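Workshop notebook, Clidthorpe
February 21, 2018

Today I continued with the table top. Tarık was away in the morning, so the sanding machine was free and I could work without hurry. I write down everything in order, because in January I did not do this and later I could not remember which grit I stopped at on the small shelf, and Pui-shan had to guess when she made the second one.

State at the start: the top was flat, glue lines closed, sanded to 120 on both sides. On the underside I decided to leave it like this. The customer (Flerkusura, the reading room on the second floor) will never touch the underside and Zhiqiang says the finish holds better when the surface is not too closed. I have no opinion on it yet.

Upper side: 150, then 180, then 240 with the soft pad. I vacuumed between each one and also wiped with a cloth, and the cloth was changed at 180 because it was already gray. After 240 I wet the surface with a damp sponge and let it dry for the length of lunch. The grain came up more than I expected, mostly in the places where the lines make a curve. Then 240 again by hand, very light, with the block of Gladys, the one with cork. Please return it to her drawer, she asked two times already.

I tried 400 on one of the offcuts to see if there is any use. With 400 the wood feels very nice under the hand, but the oil stays on top and does not go in, and after wiping it looks a little poor compared with the piece sanded to 240. Pui-shan looked at both pieces by the window and chose the same one as me without knowing which was which. So we stay at 240 for this table. The 400 paper I keep for between the coats.

The color. Yevhen would like to keep the wood as pale as it is now. The normal oil makes it yellow, this we know from the shelf. I prepared three offcuts:

A - normal oil, one coat
B - Andero hard wax, clear, one coat
C - Andero hard wax with the white pigment, one coat, wiped strongly

A is too warm, almost like honey. B is better but still darker than the bare wood. C is the nearest. The problem with C is that the pigment sits in the deeper lines of the grain if I am not wiping enough, and then it looks like dust. I must wipe first across and after that along the grain. I wrote the letters on the back of the pieces with pencil and they stay on the shelf above the clamps until Yevhen decides. Do not burn them in the stove!

Marks and scratches. I went over the top with the lamp held low from the side, and then again from the other side. The low light is much better than the ceiling light for this, with the ceiling light I see almost nothing on such a pale wood. 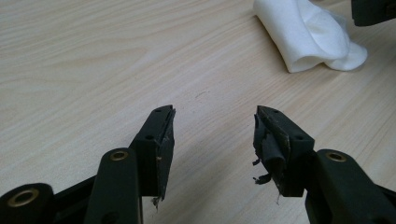 There is one thin dark mark in the middle area which I am not sure about. It is faint, and from standing height I lose it between the grain lines. When I pass the fingernail over it I feel maybe something, maybe not. If it is a scratch, hand sanding with 240 should take it away. If it is in the wood itself, I will only make a hollow around it, and a hollow is worse because it shows after the finish. I put a small piece of paper tape next to it when I finished for the day and I will ask Zhiqiang to have a look, his eyes are better than mine for this kind of thing.

Also for Zhiqiang: are the edges round enough? I made them only with three passes of the block. Tang's drawing says "soft edge" and gives no number.

Materials: the 240 discs are nearly finished, please order. The invoice from the last delivery is 1,687 and it includes the wax, so the wax should not be counted again for this job. The limit for the whole table is 2,000 and we still have to buy the felt for the feet.

Next:
- decision about A, B or C (Yevhen)
- the mark, sand or leave
- vacuum again, also the floor below, before any finish is opened
- first coat on the underside, then turn it onto the blankets
- cloths with oil go flat outside on the rail, not in the bin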